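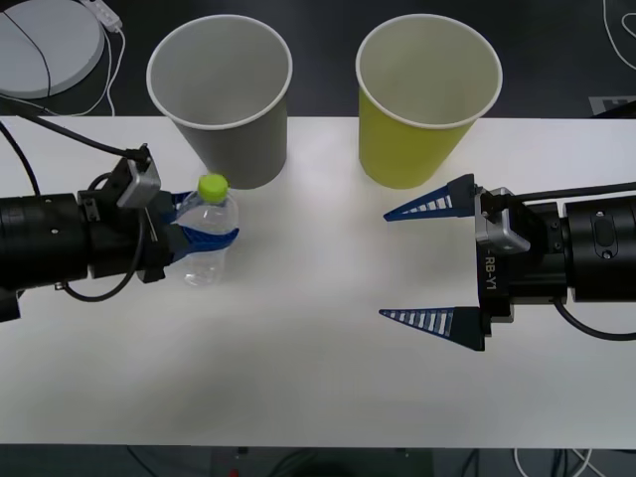
Water bottle and paper cups, white table.

How to apply for a press travel grant

Quick version, deadline's in August and people keep emailing me.

1. Check you're eligible. Skarkari wants 10 published stories, any language. Mamen doesn't ask, but they do want a letter from your editor.

2. Write the pitch. 500 words max. Name the place, the people you'll talk to, why now. Skip your life story.

3. Budget. Flights, visa, fixer, insurance. Mine came to $2717 for the defence story, with about 50 for SIM cards. Put it in one currency – theirs, not yours.

4. Get the letter early. Wenche Amundsen signed mine in a day, most editors wont.
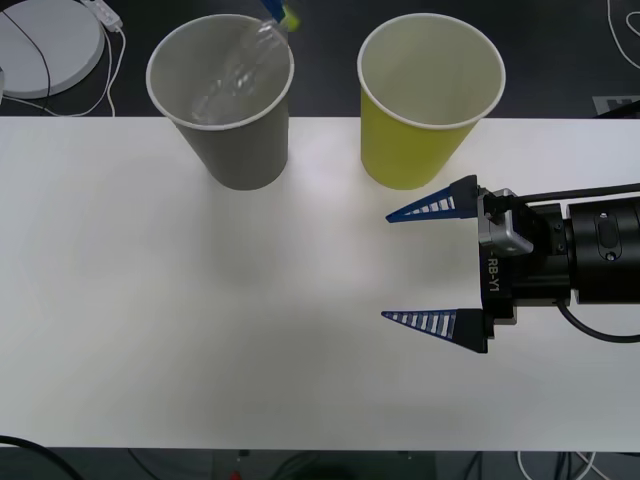

Clear bottle tipped over the grey cup.

5. Security plan. One page. Check-in times, local contact, nearest hospital. Pirjo Lappalainen reads these for Skarkari and sends back the vague ones.

6. Send as a single PDF. Surname first in the file name. Keep the confirmation email.

No reply after a month? Write once, politley. Then pitch somewhere else – you can reuse most of it.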